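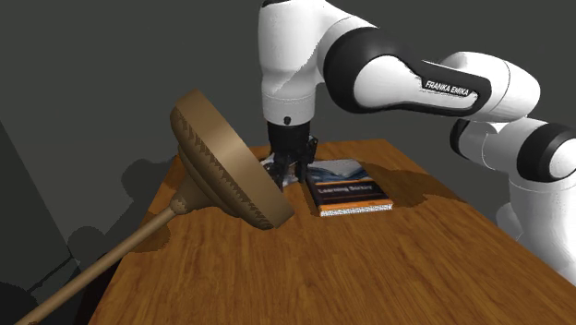 Última atualização: sexta-feira, 22 de abril de 2022

3. O empréstimo entre vizinhos como instituição frágil

A literatura sobre bens partilhados costuma preferir pastagens, pesqueiros e outros recursos com alguma dignidade bucólica. O desentupidor de pia recebeu menos atenção. Em Pretolura, contudo, foi em torno de utensílios desse gênero que os moradores do conjunto Clonora montaram um sistema de empréstimos que resistiu mais tempo do que as três associações formais do bairro.

O regulamento original tinha quatro artigos. O último proibia devolver objeto sujo e foi também o primeiro a cair em desuso. A multa prevista, paga em café, nunca chegou a ser cobrada, embora conste de todas as atas.

Os registros consultados reúnem 3.000 empréstimos, anotados em cadernos de caligrafia variável e paciência decrescente. Neles, os livros e as ferramentas seguem regimes distintos. A ferramenta volta quando outro morador precisa dela e bate à porta. O livro, que raramente provoca emergências hidráulicas, fica (Figura 1). Em dezembro, mês de visitas e encanamentos sobrecarregados, a circulação de utensílios cresce e a de romances praticamente desaparece dos cadernos.

Figura 1. Mesa com um livro e, em primeiro plano, um objeto em forma de desentupidor. Cena gerada por computador.

No loteamento vizinho, Stirkosel, a administração tentou corrigir o problema com um depósito de 80 centavos por item. O valor foi interpretado como preço de venda, e o acervo de livros mudou de dono com notável eficiência. Clonora observou o resultado e manteve os cadernos.

A comparação sugere que a cobrança simbólica altera menos o custo do atraso do que a vergonha de atrasar. Voltaremos a esse ponto na seção 4, ao tratar das escadas dobráveis, cujo tamanho dificulta o esquecimento sincero.

Contato: Grupo de Estudos Cairns, Pretolura | © 2022 Grupo de Estudos Cairns | Voltar ao topo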